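August 20, 2019

The second Cedero refill pouch ran out this morning, which makes it a fair point to write up the cleanser properly. I have used it twice a day on combination skin, in a hard water area, with no other change to the routine except the sunscreen (more on that further down).

## The cleanser

It is a gel with a slightly thick feel, no beads and no strong scent. One pump is enough for the face and a second is needed if I have worn sunscreen on my neck. The label gives no pH, so I tested it with strips, diluted in filtered water. The strips settled between 5 and 6 on each try. Strips are a blunt tool, and I would not read anything finer than that into the result.

It rinses clean in soft water. At home it leaves a faint drag on the skin, the same drag I get from most gels here. I took it to my sister's, where the water is soft, and the drag was gone by the second rinse. Anyone who has read complaints about "residue" from this product should check their water first.

It does not remove waterproof mascara. I tried three passes with the Broditari tube mascara and the Villanueva waterproof one. The Broditari came off in the small flakes that tube formulas leave. The Villanueva stayed put and my eyes were sore for an hour. Use an oil or a balm first.

## Refills and the pump

The bottle is sold with a pump, and the refill is a 100 ml pouch with a screw spout. The spout fits the neck of the bottle if you hold the pouch upright and tilt the bottle to meet it. Pouring from above traps air and the gel backs up.

The pump started to stick during the first refill. Warm water through the mechanism fixed it for a while. During the second refill it stuck again, halfway down, and I have since swapped it for a spare from an old hand wash. The thread is the same. Corinne Kowalczyk left a comment on my last post to say hers went in the same place, so I doubt mine was a one-off.

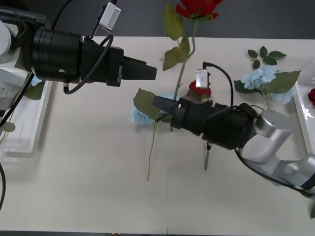 *White tabletop, artificial flowers, two robot arms.*

## The sunscreen problem

I changed sunscreen partway through, which I would normally avoid during a test. The old one was discontinued. Its replacement is the Wekska fluid, factor 50, and it pills over two of my three moisturisers. Pilling means small rolls of product under the fingers when you rub it in, and they look like dead skin in daylight.

I ran each moisturiser on its own, same amount, with the same wait before sunscreen:

- Gel cream, silicone high on the list: pilled straight away.
- Plain lotion with glycerin: no pilling, slight shine by noon.
- Night cream used in the morning: pilled at the jaw and hairline only.

Waiting longer helped the night cream and made no difference to the gel cream. Patting in place of rubbing helped both. I now use the lotion and have moved the gel cream to evenings.

None of this is the cleanser's fault. I mention it because there was a dry patch by my nose for a week or so, and I can't say which of the two products caused it. It cleared with both still in use.

## Patch test

Alaric Halvorsen asked by email how long I patch test for. I use 24 hours on the inner arm, then the same again behind the ear, then a small area on the jaw. It is slow. A reaction can still turn up after that, and one of mine did, with a toner I reviewed last October.

## Would I buy it again

I have already ordered the large bottle. The small one suits travel, but the pump is the weak part and I would rather deal with it less often. The price per ml is lower on the pouches than on either bottle, so the sensible order is one bottle, then pouches, with a spare pump kept in the drawer.

The balm from the same range is next. I have had it open for two weeks and so far it melts well but smells of crayons.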